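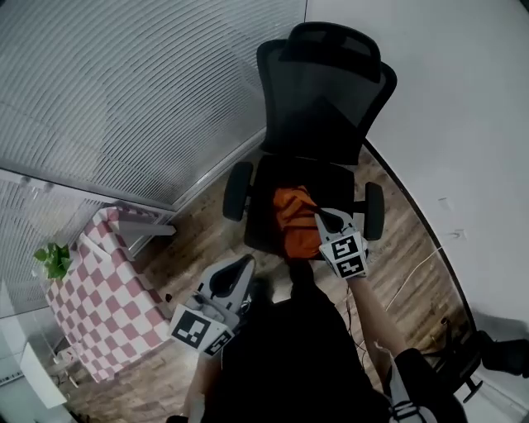 How to clean a mesh office chair

You will need a vacuum cleaner with a soft brush, a bowl, washing-up liquid, two cloths and an old toothbrush. Allow half an hour, plus drying time.

1. Check the label under the seat. A W means water-based cleaners are fine. If it says S, use a solvent cleaner and skip step 3.

2. Vacuum the backrest from both sides, then the seat. Go slowly along the seam where the mesh meets the plastic, as most of the dust sits there.

3. Mix a teaspoon of washing-up liquid into 500 ml of warm water. Dip a cloth, wring it out hard and dab the mesh. Don't scrub, or the weave may go fluffy.

4. Wipe the armrests and use the toothbrush on the adjustment buttons. Hand cream leaves a sticky film, so these may need a second go.

5. Go over everything with a clean damp cloth to take off the soap.

6. Turn the chair on its side and pull out the castors. Most come out with a firm tug. Cut away any hair with small scissors, then push them back until they click.

Leave the chair to dry overnight - longer if the seat has thick foam. I do mine every March and wipe the arms in between.

Nicanor Nieto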